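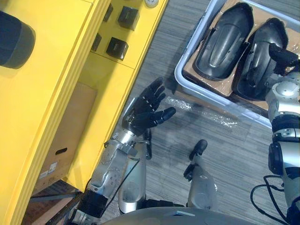 Garage and Utility Shelving: Which Tips Hold Up

Posted 3/1/23

Every January the same advice comes around. Buy matching bins, label everything, and your utility room will look like a catalog by the weekend. I've followed a fair amount of that advice over the years and thrown out plenty of it, along with a number of matching bins. What follows is the stuff I still do, and a few popular tips I think you can ignore.

Measure the things, then the shelf

Most shelving guides start with the wall. Measure your wall, they say, and buy the widest unit that fits. I did this in my first house and ended up with shelves too shallow for the paint cans and too close together for the spray bottles. Start with the tallest item you plan to store and the deepest one. Write both down. Then look at units.

My current one is a Flotberg, 90 inches wide, and I bought it for the depth. The box says it goes together in minutes. Set aside an afternoon, and open all the bags of hardware before you throw away the packing, because mine had a bag of bolts taped inside a leg.

Don't trust the weight rating on the box

A rating usually assumes the load is spread evenly, the floor is level and the unit was put together perfectly. Who loads a shelf evenly? People put the heavy thing where there's a gap. I treat whatever number is printed as the number for a showroom and load to half of it. Paint, tile and bags of potting soil go on the bottom. If a shelf has a visible dip in the middle, take things off it today.

And anchor it. The instructions will tell you anchoring is "recommended," which sounds optional. If there are kids or a big dog in the house, or you live anywhere the ground moves, it isn't. Use a screw into a stud. The little adhesive straps that come in some kits peeled off my drywall and took the paint with them.

Shelf liners: mostly a waste

Liner makes sense on wire shelving, where small things tip over or fall through. On a solid shelf I can't see what you're paying for. It curls, it traps grit, and when something leaks, the spill gets underneath and sits there. I pulled up a roll of the cushioned kind after one winter and found a sticky ring that had clearly been there for most of it. A bare shelf takes a damp rag and you're done.

The exception is anything that drips oil. For that use an old cookie sheet. It has a rim, it costs nothing if you already own it, and you can carry it to the sink.

Clear bins or solid bins?

The standard answer is clear, so you can see what's inside. Fine, for one layer of one kind of thing. Once a clear bin is full of extension cords you see a gray tangle and still have to dig. Clear plastic has also cracked on me more often, mainly at the corners and mainly in the cold. I now buy whatever is thick and has a lid that can be opened with one hand, and I don't care about the color.

Skip the giant ones. A very large bin full of anything useful is too heavy to lift down, so it never gets opened. Two medium bins will serve you better.

Labels

I own a label maker and barely touch it. Masking tape and a marker work, and when the contents change (they will) you tear it off and write a new piece. Put the label on the short end if that's the end facing out. It seems obvious, but half my bins had the label on the side against the wall.

Skip categories like "Misc." or "Household." If you can't name what's in the bin, it's a trash bag with a lid.

Baking soda, vinegar and other miracle cleaners

This is where I get grumpy. Mixing baking soda and vinegar makes a nice fizz and leaves you with something close to salty water. Use them one at a time if you use them at all. For grimy shelves, dish soap in warm water does nearly everything. Wipe, rinse with a clean rag, dry. For old tape residue, rub in a little cooking oil, leave it while you do something else, then wash it off with the same dish soap. Test a hidden spot first if the surface is painted.

I did try the Tasus degreaser that everyone in the comments kept pushing on me. It works. It also works at a quarter of the strength on the bottle, so a jug has lasted me ages. Wear gloves, open a window and never mix it with bleach or anything else.

The floor under the shelves

Leave a gap you can get a broom into. Units that sit flat on the floor collect dust bunnies and, in my case, mouse droppings, and you won't find out until you move the thing. If your unit has feet, set them on squares of scrap vinyl so they don't dent the flooring. Felt pads are always suggested and they're fine in a bedroom. In a utility room they soak up water and go black.

On a sloping floor, shim the low side and check with a level front to back as well as side to side. A unit leaning slightly forward is a lot worse than one leaning slightly sideways.

The 3 month rule

You'll hear that anything untouched for 3 months should go. I think that's silly for a utility room. I use my snow shovel for a few weeks a year and I'm not buying a new one every winter. What I do instead is much duller: when a shelf is full and I want to add something, one thing has to come off it. Some of it gets donated, some goes to the dump, and now and then I put the new thing back in the car and return it.

One reader wrote in from Prustcombe to say her rule is to leave the top shelf empty on purpose, for whatever turns up that week. I was doubtful, but I've tried it since the holidays and so far it's stayed fairly clear. Ask me again in summer, when the camping gear comes out.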